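Five Keys and a Lockbox: Diane Gosselin on Renting Out the Lake Place

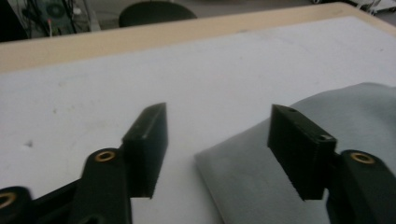 How she got into it

Diane Gosselin did not plan on being a landlord. She bought the cabin at Rasham for herself. Two bedrooms, a loft, a woodstove, a dock shared with the neighbors. Then the roof went, the quote came in, and she started renting it by the week to pay for it.

"I thought I'd do one summer," she says. "One summer, pay the roofer, done. I've now replaced the roof, the stairs and the water heater and I'm still doing it."

We talked by phone, early, before she drove up to do a changeover. She was making coffee the whole time. I've cut the parts where the grinder was on.

What the place costs to run

She keeps it all in one notebook. The dues at Rasham are $1174 a year, which covers plowing the road, trash and the beach lot. Not the dock, that's seperate. Insurance went up when she told them it was a rental. She told them anyway.

"People don't tell them. I know people up there who don't. And then somebody slips on the steps and you find out what kind of policy you've got. I called, I said it's short-term, weekly, here's the number of nights. They sent me a new form. It was four pages. Fine."

The big one is cleaning. For the first two seasons she did it all herself, Then her knees gave out and she hired Lena Szulc, who already did half the cabins on the east side.

"Lena is worth every penny. She texts me a photo of the fridge. She found a leak under the bathroom sink that I had walked past for, I don't know, months. She charges by the job, not the hour, and she doesn't pad it."

Does she pass the cost on? Yes, one flat fee. It's in the listing, near the top. She got complaints when it was lower down.

On the listing itself

She lists with Comideo, a small regional booking site, and nowhere else right now. Tried two at once. Double booked in March, a family from out of state and a pair of ice fishermen, both due at 4 p.m.

"I put the fishermen in a motel. On me. Very nice men. They came back the next year, they booked direct. But I felt sick that whole day."

After that, one site and a paper calendar on the wall. The paper calendar wins if they disagree.

I asked about the write-up, because hers is short. No "nestled". No "retreat". It says the loft ceiling is low and the road is gravel. It says the neighbors have a dog.

"Halina made me redo it. Halina Jasińska, she has the blue house by the boat ramp, she's rented hers way longer than me. Mine said cozy about six times. She read it out loud to me in a voice. So I took it all out and put in what people email about. Is there a dishwasher. No. Is there a dock. Yes, shared. How steep is the drive. Steep."

Bookings went up? "A little. The emails went down a lot, and that's what I wanted."

Winter

This was the part I'd called about, really. Most owners on the lake close up when the leaves come down. Gosselin stays open.

It took money. $3000 for insulation under the floor and heat tape on the line in from the well. Waldemar Szewczyk did the work, over a long cold stretch, mostly lying on his back. He also moved the shutoff from the crawl space to the hall closet.

"Best thing anybody ever did for me. Before, to turn the water off, you went outside, you lifted a hatch, you crawled. In January. Now it's behind the vacuum."

She keeps the heat at 55 when it's empty. The stove is for guests only if they've used one before, she asks and she takes their word for it. Wood is stacked under the deck and it's included. She tried charging for it by the bundle and it was more arguing than it was worth.

Slow months still. She drops the rate 20 percent for anyone staying a full week and lets Sunday checkouts – her phrase for anybody who has a long drive home – stay till late afternoon if no one's coming in.

The keys

There's a lockbox on the porch post. She started with five keys. She has two. One is in the lake, she knows that for a fact because the guest wrote a very sorry email. The other two just went.

A keypad lock, then? Everyone tells her to. The neighbor, Lech Makowska, has a Trakwood one and likes it fine.

"Lech likes it because Lech lives there. He's ten feet from it when the battery dies. I'm two hours away. A key doesn't have a battery."

She does plan to change the cylinder this spring. Grabowska, the hardware store in town, will cut the new set. She wants big ugly tags on them this time.

Selling

Would she? She gets letters. Everybody on the lake gets letters, the same one, with the handwriting printed on.

"I went and had it looked at. The agent was nice. She said clear out the loft, paint the kitchen white, take down the fish. I said the fish came with the house." Long pause, grinder. "I might paint the kitchen."

She'd want to keep a week in August if she did sell. She knows that's not how it works. She asked the agent anyway.

Any advice for someone about to list their first place? She didn't want to give any. Then she gave some, while looking for her car keys.

"Sleep there. Like a guest, with a bag, don't bring your own pillow. I did that after the first year and the bed was terrible. Awful bed. I'd been charging people for that bed. I bought a new one the same week, and a lamp, since you couldn't read in there either."

She found the keys and had to go. Checkout was at 11 and Lena was already on her way up.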